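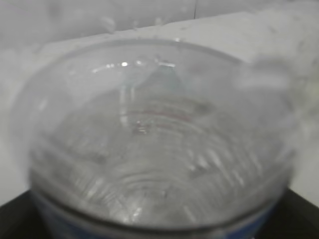

5.3. Fallos de agarre con recipientes transparentes

De los 433 intentos registrados en la celda de Masemis, 53 terminaron con el recipiente caído o desplazado fuera del alcance del brazo. En 19 de ellos el objeto era una botella de plástico transparente. El resto se reparte entre bolsas, tapas sueltas y envases deformados, y se trata en la sección 5.4.

La figura 7 corresponde a la vista de la cámara de muñeca a muy corta distancia de una botella. El plástico se confunde con el fondo claro y el contorno queda reducido a una línea gris difusa; la banda azul de la etiqueta, en el borde inferior, es la zona más definida por su color. El estimador de pose, entrenado por Ackah y Khaemba con envases opacos, tendía en estas condiciones a fijar el centro del objeto sobre los reflejos, y la pinza cerraba desviada.

Figura 7. Botella transparente vista desde la muñeca del robot.

En 2 intentos el fallo tuvo consecuencias para la seguridad: el controlador interpretó la falta de contacto como una apertura incompleta y aumentó la fuerza sin volver a medir. Agbenyega detuvo el brazo con la parada de emergencia en ambos casos. No hubo daños personales – la valla estaba cerrada –, pero se limitó la fuerza máxima y se añadió una segunda lectura de profundidad antes del cierre. Los ensayos con esta modificación se repitieron en junio.

Categoría: Robótica / Manipulación / Análisis de fallos

Artículos relacionados
Akolgo y Nutsugah: Calibración de pinzas en la línea Gukia
Parada de emergencia y tiempos de respuesta en la celda Owusu
Gresine: un registro abierto de incidencias de agarre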